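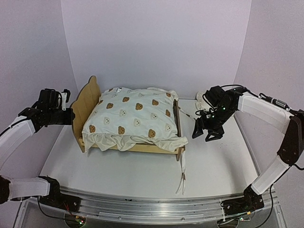
Search this manual Go

Section 6. Recording the bed-making task

Read Section 5 first. If the arms have not been homed and the leader handles have not been matched to the followers, nothing in this section will go well, and the recorder will cheerfully save all of it.

The bed task is the one most sites pick as their first cloth task. It looks easy. Small bed, small cushion, one sheet, two arms. Set aside an afternoon for the first ten good episodes and try not to promise anyone a number before that.

6.1 Before you start

1. Clear the tabletop. Pens, screws, tape rolls and coffee all end up in the training set if you let them. The policy will learn that a coffee cup is part of bedtime.

2. Place the bed in the middle of the table with the headboard to the left. The headboard is the plywood piece with the wavy top. The low rail goes on the right.

3. Check the bolts where each base meets the aluminum rail at the front. Hand tight is not tight.

4. Look at the cables running from each base down to the small boards below the rail. They should hang with a little slack. Move each arm through its full reach and watch that the wrist cables don't snag on the link.

5. Close up the white panels on the back and both sides. Gaps let in whatever is going on in the room, and the fixed camera finds your lab mates fascinating.

CAUTION: Keep fingers off the table while the followers are live. The arms are small and will not do you lasting harm, but they pinch, and the yelp goes on the audio track if you left that turned on (see 3.4).

6.2 Setting the start state

1. Lay the cream sheet over the bed and let it bunch along the front rail. Don't smooth it. A neat sheet is the goal of the task and a poor place to begin it.

2. Put the bear-print cushion on top, printed side up.

3. Let the white ties hang over the front corner at the right. They can trail on the tabletop.

4. Drop the small white cloth near the back wall, on the right. It is a distractor. The operator leaves it alone, every time, including the times it looks untidy.

5. Raise both grippers clear of the bedding, one at each end of the bed.

NOTE: Vary the start state between episodes. Turn the cushion a few degrees, pull more sheet to the front, move the distractor a hand's width along the wall. Our first batch at Clestach had 600 episodes with the cushion in nearly the same spot. The resulting policy was superb at that spot. Move the cushion over by a thumb and it made a beautiful, confident grab at thin air.

6.3 Recording an episode

1. Open Pliratden and choose the profile named bed_two_arm.

2. Type the operator's initials. "Test" is not anyone's initials.

3. Press the left pedal. Wait for the tone, then count to two before you move. Episodes that start mid-lunge have to be trimmed by hand.

4. Lift the near edge of the cushion with the right arm and hold it.

5. With the left arm, draw the sheet toward the headboard. Pull slowly. If the sheet slips, let go, go back and take it again — a calm recovery is worth keeping.

6. Lower the cushion and square it to the headboard.

7. Bring both arms back up to the raised position and press the right pedal.

The recorder stops by itself at 2000 steps. If you are still wrestling the sheet when it does, discard the episode and reset.

6.4 Keep or discard

Keep an episode if the sheet is mostly flat, the cushion lies on the bed and neither arm struck the headboard. Keep it too if you fumbled once and fixed it without fuss.

Discard it if:

- a hand came into view
- the bed slid and you shoved it back with a gripper
- the ties got caught in a gripper and you kept going out of pride
- you stopped to talk

Mark discards with the reason code. "Bad" is accepted by the software and by no one else. Yamila Bravo reviews the Clestach recordings, and episodes marked "bad" come back to the operator with a question mark and nothing more.

CAUTION: Do not edit a recording to rescue it. Cutting out the middle leaves a jump in the joint positions, and the policy will try to do the jump.

6.5 Common trouble

The gripper closes but the sheet stays put. You are pinching above the cloth. Come in lower, with the fingers slightly open, and close after they reach the fold.

Arms lag behind the handles. Quit everything else on the recording machine. Yes, the browser too.

Cushion creeps toward the low rail over a session. Reset it from the printed template in Appendix C. Your eye drifts along with it after the first hour.

Episode count does not match the folder. Discards stay on disk until you run the cleanup. The September set shows 1375 in the folder before cleanup, so don't report that number to your manager.

6.6 End of session

1. Lower both arms to the rest blocks before cutting power. They drop otherwise, usually onto the bed.

2. Run the cleanup, then the upload.

3. Shake out the sheet and leave it unfolded. Sharp creases show up in the next day's episodes.

For folding tasks on the Vuvard mat, go to Section 7.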